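Drilska packing and assembly site
Minutes of the staff consultation meeting on automation
Held in the lunch room, 2 pm, July

3 comments | 12 shares

Present: day and afternoon shift reps, maintenance, production office, union delegate, Skidach (installer) by phone for items 2 and 3.

1. Previous minutes
Accepted with one correction. The noise readings were taken on line 2, not line 4. The request for a second microwave is carried over again.

2. Progress on the Mabula cell
Skidach reported that the guarding is up and the light curtain has been signed off. The cell is running on day shift only. The target is 375 trays a shift. The best shift so far was 209. Most of the stoppages were on the small lids, and operators are clearing these by hand, with a full lockout each time.

The afternoon shift rep said the lockout takes longer than the fault does and asked if a shorter procedure was possible. Maintenance said no shortcut will be used until the risk assessment has been redone. Skidach to send the paperwork for this to the production office.

3. Hand trials
The lid work is meant to go to a fingered hand later in the year. Skidach is still working on it in simulation and nothing has been ordered. The day shift rep asked whether the hand would be moved onto the labelling bench as well. The production office said labelling is not in the Estex agreement and there is no plan for it.

The delegate asked that staff who do the lids now be shown the trials and be paid for the time. Agreed. Two sessions will be run, one for each shift.

4. Jobs and rosters
The production office confirmed there are no redundancies tied to the cell. Four positions on tray loading will change. Two become cell operator roles and two move to dispatch. The delegate asked for this in writing before any roster is changed. Agreed.

Several people on tray loading have told their reps they don't want dispatch, mainly on account of the early start. The production office will meet them one at a time. Anyone can bring a rep.

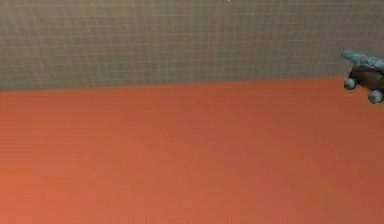

It was also raised that the cell operator role carries more responsibility at the same classification. Operators are now resetting faults, filling in the downtime sheet and answering questions from the office during the shift. The delegate tabled a claim for the next grade up. The production office will respond at the next meeting.

5. Training
So far 136 hours of training have been logged. Afternoon shift has had very little of it. Maintenance asked for one fitter per shift to do the Skidach fault-finding course. Approved for day shift, and to be costed for afternoons.

6. Other business
The floor mats at the cell exit are lifting at the corners. Maintenance to replace them.
Downtime sheets to be printed in larger type.

Meeting closed 3.10 pm. Next meeting in August, same room.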